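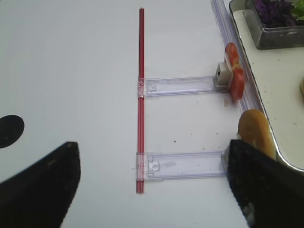
Re: [anbridge-toys] Burger set, which way round does the rod go?

From: Oluf Damgaard
To: anbridge-toys list

Hello all, and hello especially to Hjaltadóttir, whose question has been sitting in my inbox making me feel guilty since the beginning of June. I'm quoting it below so the newer folks can follow along.

> I finally opened the box of play food I got from the Derov sale and I love it, but I'm stumped by the
> clear plastic bits. There's a long clear piece with two arms coming off it like a ladder somebody gave
> up on, and a thin red rod, and some little clips. No instructions. The lid says 3059 in pencil and that's
> all I have to go on. Does the rod go on the arms, or is it from another toy entirely? My daughter has
> been using it as a magic wand, so there's no rush, but I would like to know before it goes under the
> couch for good.
>
> Also, does anyone know how to get the food to stand up? Mine just flops over.
>
> Hjaltadóttir

Please rescue the wand! It belongs to the set. I have the same clear frame here, and I put mine together on a white table this morning, with the food pieces and a cup of coffee that was hot when I started.

Lay the clear piece down so the long rail is on your left and the two arms point to the right. At the far end of each arm you'll find a latch, and the red rod clips into both of those, so that it runs alongside the rail with the arms between them. Do one latch first and leave it a little loose while you line up the other one. I went at both together the first time and the rod popped out and rolled under the radiator, and there was some language. Don't lean on it, either. The rod is thin, and I would hate to have to write to this list looking for a spare.

As for the flopping, that's where your little clips come in. One of mine is a small gray one, boxy, and it sits at the rail end of the upper arm. Stand the two halves of the burger bun in it on their edges, side by side, and they'll stay put nicely.

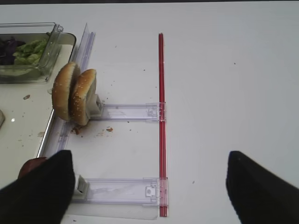

The upper arm, with both bun halves standing in the gray clip.

The red slice goes upright as well. We say tomato in this house, though my grandson holds out for red pepper and I've stopped arguing. I put it down by the white clip, at the other end of the arm from the rod. If your slice is a tight fit anywhere, please don't shave it down with a knife the way I did with a pickle once. It never looked right again.

Now, about your 3059. I don't think it means anything to do with the toy. The Derov people penciled lot numbers on everything they sold, and I have a jigsaw of theirs (4000 pieces, and I'm still cross about the sky) with a number on the lid in the same sort of handwriting. So I wouldn't go searching for it. I did wonder if yours might be one of the Rener kitchen sets, as they were all over Anbridge in 2000 or so, when my own two were small, but I can't find a name on mine and I'd sooner say I don't know. If anybody has the original box, or even the bottom half of it, I'd be very glad to hear what's printed there.

One last thing while I have you. I wiped my pieces with a damp cloth and a drop of dish soap and let them dry on a towel for 20 minutes. The clear parts scratch if you so much as look at a scouring pad, so keep those away from the sink. If you'd like to come by and see mine put together, it'll be staying up on the table for a while, and you're welcome to bring your daughter and the wand.

Warmly,
Oluf

P.S. I still have the spare wheels for the pull-along duck. Somebody asked for them and I've lost the message.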